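Soo-ah Shim is eating cold noodles out of a thermos when I find her in the third-base dugout, and she waves me over with the fork. It's a little after four in the afternoon, November, and the Stamiva infield is as hard as a parking lot. She threw 300 innings in this league before her shoulder quit on her, and now she runs the bullpen.

"People think I miss pitching," she says. "I miss the seventh inning. The rest of it you can have!"

I ask about the playoff game against Citero (you knew I would), the one where she pulled Gun-woo Yook with a 2-run lead and two outs in the eighth. She laughs so hard she has to put the thermos down.

"Gun-woo didn't talk to me on the bus. Not a word. Then he texted me at midnight and it just said 'fine.'"

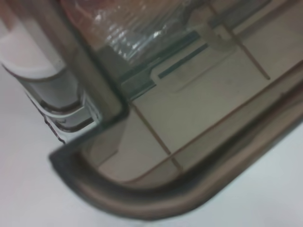
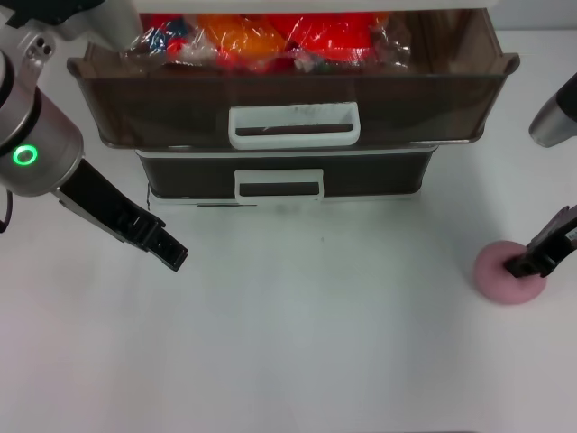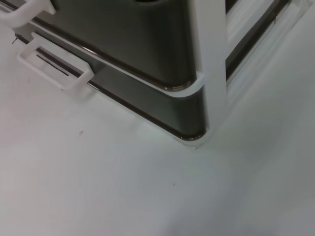
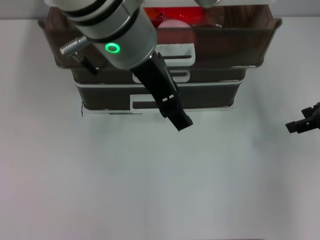
So would she make the same call again?

"I'd make it one batter sooner. He was missing up and away, and their shortstop had seen the fastball three times already."

She's high on Si-woo Wi, the young lefty who came over from Geagea in the summer, and she thinks he'll start games by spring if he quits shaking off his catcher. "Jytte Dalsgaard has caught for 8 seasons," she tells me. "When Jytte puts down a changeup, kid, throw the changeup."

Then the lights come on over the outfield and she's up, yelling at somebody to bring in the balls.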